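Setting Out Open-Top Boxes and Markers on a Bench
Written by Rongrong Fan, layout notes by Zewditu Ejigu

These steps cover placing white printed boxes on a bench, raising the ones that need raising, and putting on the square markers. You will need the boxes, a stand for the tall one, a sheet of markers, a ruler, a pencil, alcohol wipes and double-sided tape.

1. Clean up the boxes first. Check the rims with a fingertip and take off any sharp bits with 800 grit paper. Wipe each wall with alcohol and let it dry. Markers will not stick well to sanding dust.

2. Measure the bench. Ours gives 965 mm of usable width. Mark the middle of the back edge in pencil and measure everything from that point.

3. Print the markers on matte paper at full size. Turn off "fit to page" in the print dialog. Check one printed square with the ruler before you cut any of them out. Leave a white border of 6 mm on all sides. If you trim into the black part, throw that one away and print it again.

4. Stick a marker on the front wall of each box. Where there is room on an end wall, a smaller one can go there. Press from the center out so you don't trap air.

5. Set the tall box on its stand before you place the low ones. It takes up more room than you expect, and moving it later means moving everything else. The stand can have its own marker, low down.

6. Put down the flat sheet with the two-by-two grid. Tape all four corners. Keep it square to the bench edge.

7. Place the shallow boxes on the other side. A tilted box should be fixed at its angle now, with tape under the raised end. Leave at least 13 mm between neighboring walls so you can lift one out without knocking the next.

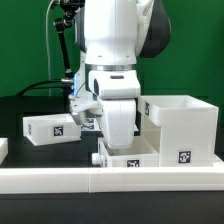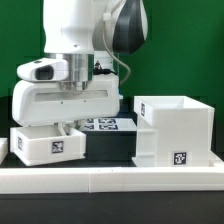
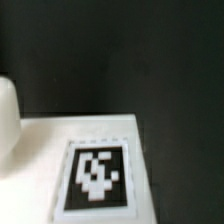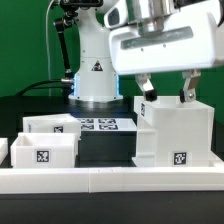 Bench at Prirkix, March.

8. Push gently on every box with one finger. Anything that slides needs more tape. Zewditu uses Doltier tape and I use whatever is in the drawer. Both have held so far.

9. Take a picture of the finished layout from the front and one from each end. Save them with the measurements from step 2. If a box gets bumped you can put it back from these.

Changing a box

Draw a thin pencil line along the bottom edge before you lift it. Fit the new one to the line. If the new box is a different height, check that it doesn't hide a marker behind it.

Replacing a marker

Peel from a corner and wipe off the glue. Copy the number from the old marker onto the back of the new one before you throw the old one out. We mixed up two on the Mesis layout and had to redo that whole side.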